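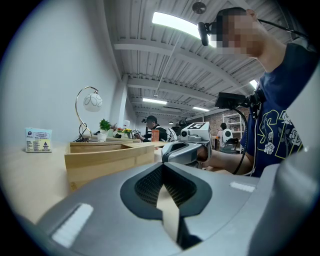
Slide 2 – Where the returns come from

Notes for Wednesday's talk. Keep this slide under three minutes.

Start with the total. Wumgate logged 1,238 returned orders in April. Read the number once and move on.

Most of them fall under "wrong size" or "changed my mind." Damián Paredes went back through the comment field and found that many of the size returns were customers who had ordered two on purpose. Mention that the form has no box for this.

Pause for questions here if the room is small.

Slide 3 – What we changed

The Jirnar store got the new form first. It has 14 reasons, down from a free-for-all. Staff pick one at the counter.

Bohdana Skoryk trained the evening shift. Her point, worth repeating – people choose whatever is at the top of the list when there is a line. We now shuffle the order.

Skip the screenshot of the old form if we are running late.

Slide 4 – Still open

Mail returns go through Vakulenko and still use the old codes. Ask who in the room handles mail returns and get their email addresses.

Handout is on the side table.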